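Contact-first insertion

Contact-first insertion is a method for teaching robot arms to fit equipment into server racks. It was developed at Kulano, a small research laboratory, by Judit Kerekes and Kwadwo Bonsu, and it is best known for a pleasing discovery: a robot that is allowed to touch the rack early, and quite often, learns the job faster than one told to keep clear until the last moment.

Background

Rack work looks easy and is wonderfully awkward. The metal is stiff, the gaps are narrow, and a module that goes in slightly crooked will jam against its rail. Earlier methods treated every unplanned touch as a mistake and ended the attempt. Kerekes had noticed that human technicians do the opposite – they rest the part against the post, feel for the edge and slide it home – and she wondered whether an arm could pick up the same habit.

Method

Training takes place entirely in simulation, in a virtual room called Hovell. The arm begins each attempt at a slightly different height and angle. It earns a small reward for steady, gentle contact with the rack and a larger one for a finished insertion, while hard knocks are punished. The clever part is the timing: the reward for touching shrinks as training goes on, so the arm can't simply lean on the frame and collect points for ever (early versions did exactly that!).
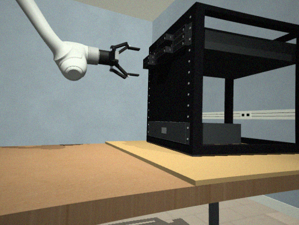
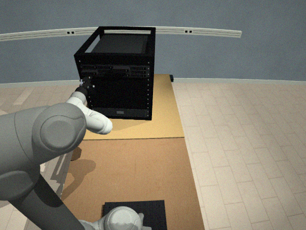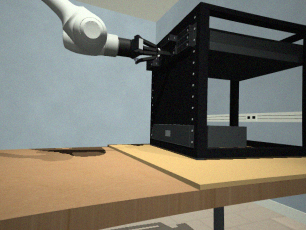

Simulated views of the robot arm and the open-frame rack.

The learned controller, named Torvik, receives camera views together with the forces felt at the wrist. Bonsu's main contribution was to blur the camera input at random during training, which pushes the controller to trust its sense of touch when the view is poor. Both parts matter a good deal. With the blurring removed, the arm still learned, but it became fussy about lighting and shadows.

Results

The final test ran to 2,013 attempts, with rack positions the controller had never met in training. Torvik completed 25 per cent more insertions than the same controller trained without the contact reward, and most of the gain came from crooked starts. Even more striking was its knack for recovery. After a jam it would often back off a little, tilt the part and try again, a move that had not been programmed in.

Limits and later work

The method has been tested on only 4 rack designs, all of them rigid, and loose cables remain a serious problem. A follow-up project, Wivau, extends the idea to removing modules as well as fitting them.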